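Household chore robots

A household chore robot is a machine meant to do ordinary work in a home, such as opening doors, clearing tables and putting things away. Machines that do one job on one surface, such as floor cleaners, have been sold for years. A general machine that can move from one job to another is still at the research stage, and much of the work is done in simulated rooms before any hardware is used.

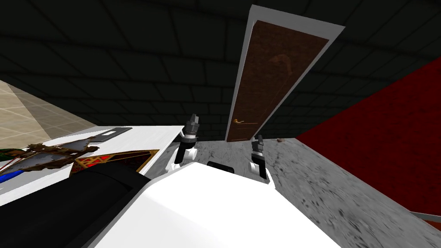
Izzati Simanjuntak
Contributing editor, home automation

Doors and tables are common practice tasks. A door with a lever handle asks the robot to reach the lever, press it down and then move its whole body while keeping hold. A table asks for a choice of grip, as a flat item and a box need different handling. Two-armed machines can in principle hold with one gripper and work with the other, though most programs still use one arm at a time.

Simulation

Training in simulation is cheap and breaks nothing. The Nava project ran 3000 simulated attempts at a door task and counted 746 as complete, meaning the door was open and the robot was through it. Most of the failures came before the handle was touched. 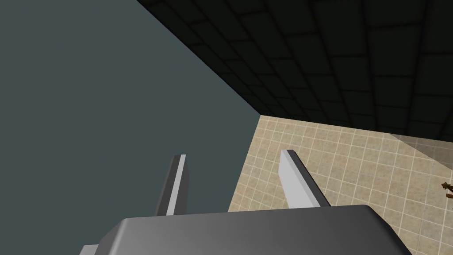
A wrist view helps in the last part of a reach, but it shows little of the room. A gripper turned toward a bare surface gives the software almost nothing to steer by, so wrist views are usually combined with one from the head. Matching the two views takes computing time, and slow matching was a known fault in early versions of Remport, a control program used by several small labs.

Simulated rooms also leave things out. Hinges stick, handles work loose and table tops get greasy – none of which is easy to model well. Skills learned in simulation often need further practice on a real machine.

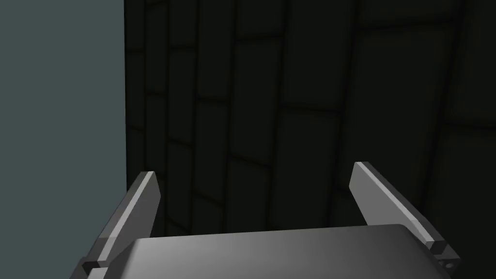

Performance in homes

Lultton tested a two-armed machine in 47 homes, with 300 attempts at clearing a small table. Results were best where the items were rigid and well apart. Stacked and soft items caused the most trouble, and a person had to step in on many of the runs. The tests ended in May.

Speed is a second limit. Clearing three items could take several minutes – far longer than a person would need.

Outlook

Opinion is divided on whether one machine should do every chore.

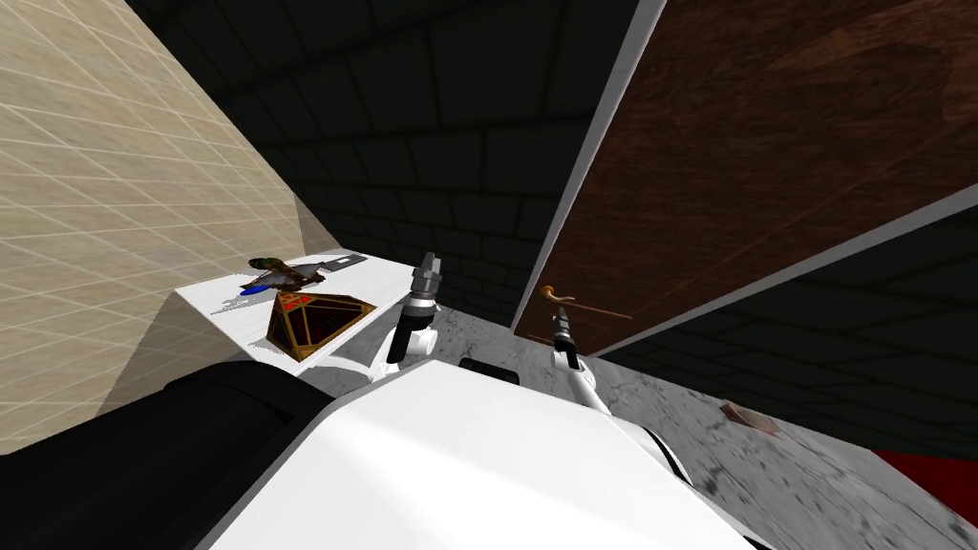
Juraj Jurčo has argued that a robot able to open any inside door would be worth having even if it did nothing else, and that table work can wait. Drahomíra Vlček takes the opposite view and favors fixed arms in the kitchen, where no doors are involved.

See also: Remport; Nava project; Mobile manipulation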